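4. Do Charity Runway Shows Raise What They Claim?

Organizers of charity fashion shows tend to describe them as fundraisers first and entertainment second. We are not convinced that the books support this. Of the 27 shows in our sample, most reported a single gross figure for the night, and few separated ticket income from sponsor gifts that had been promised before a single seat was sold. A sponsor who would have given the same check without a runway should not be credited to the runway. Huerta and Obi made this point in an earlier working paper, and it has been mostly ignored by the people who write the press releases.

The Flevbridge show is a useful case. Its program stated that all door proceeds would go to the local hospice. "Door proceeds" was read by ticket buyers we interviewed as meaning the whole ticket price. The venue contract, which the organizers kindly let us read, defined it as money taken at the entrance on the night, after staffing. Advance tickets, sold at a lower price and in far greater numbers, went into a general account that also paid for lighting, hair and makeup. Nothing about this was hidden, but very little of it was said out loud.

We coded each show for the wording of its appeal, the number of local designers, whether models were paid, and whether gift bags or raffle goods were handed out. The last item matters more than it first seems. Donated goods were often entered at full retail value, so a table of unsold stock could be booked as a generous gift. At Skiseck, goods valued at $2,000 made up the larger part of the announced total. 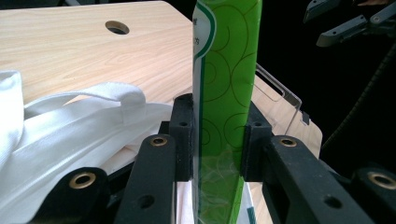
Figure 4. Green carton with a printed spiral pattern, held upright.

Retail value is a poor measure for goods of this kind. When we asked shop owners what they would expect to get for the same items at the end of a season, their answers were well below the tag. Zeng has argued that the difference washes out over many events. It would do so only if the errors ran in both directions, and we found no show that entered its goods too low.

A second claim deserves the same doubt. Designers are commonly told that an unpaid slot brings "exposure." We followed up with designers from the Geleo and Ezeani shows the next January and asked whether any order could be traced to the event. Only 2 said yes, and one of those orders came from a cousin. Student designers were happier with the experience than established ones, though they were also the group most often asked to pay for their own fabric and travel.

Our sample has clear limits. Shows with messy records were less likely to answer our letters, so the picture given above is probably kinder than it should be. Attendance was self-reported, and we had no way to check it. We also cannot say how much a show does for a charity's name in later years, a benefit that organizers bring up often and that none of them had tried to measure. Olatunji and Erraji are collecting follow-up gifts from first-time attendees, and until those records are in we would treat the long-term argument as a hope.

Shares 27
Comments 4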